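Ustthorpe Community Hall: Table Flowers and Decorations
Progress report to the Figueiredo Fund, 4 April 2018

Work on the reusable decorations is on schedule and within budget. The single red rose is the main item in the set, and most of the winter went into sorting and repairing the stock of these.
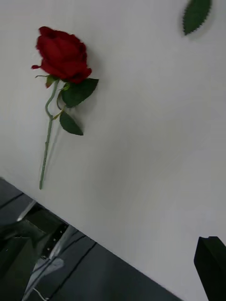 What the grant has paid for

The award was 2,961 dollars. To date we have spent 2,158 dollars on artificial stems, storage boxes, glue, floral tape and two folding worktables. The remaining 803 dollars is held for vases and for labels. Receipts are attached to the paper copy of this report.

We bought 400 new rose stems from Plonar. They came in two deliveries, the second one nine days late. The late delivery did not hold up the sorting, as we were still working through the old stock from the Tunby hall.

Condition of the stock

The Tunby flowers were given to us when that hall closed, and they had been packed too tightly. The blooms have mostly kept their shape. Leaves are the weak point. Each leaf is pushed onto a short side stalk, and it comes away if the stem is pulled out of a full box by the head. Loose leaves are now kept in a tray and put back on with a drop of glue. A stem with one large leaf high up and a smaller one lower down looks full enough for a table, so we are not trying to bring every stem up to three.

Some of the older stems were too long for the vases we plan to use. These have been cut down with wire cutters. We tried bending the ends back first, but the bent stems would not stand straight and took up too much room in the neck of the vase.

Faded blooms have been set aside. They will be used for the children's craft table and will not go out with the hire sets.

Storage

Stems now lie flat in long boxes, heads all at one end, with a sheet of tissue between layers. The boxes are on the lower shelves of the side room, away from the radiator. We had planned to stand the stems upright in buckets, as set out in the application, but the buckets tipped over easily and the leaves caught on each other. The money for buckets went on more boxes instead — the change is shown in the accounts.

Bookings

Hire sets have gone out for a retirement lunch, two weddings and the spring supper. All came back complete except one, which was short by four stems. The deposit covered these. Hirers have asked for a white rose as well as the red. We have not bought any and would like to see how the red ones hold up over a full season first.

Remaining work

Vases will be ordered this month. Two samples are in the office, one glass and one ceramic; the glass one shows the cut end of the stem, so the ceramic is the likely choice. Box labels and a one-page care sheet for hirers will be finished in May, and the final accounts will follow with the care sheet attached.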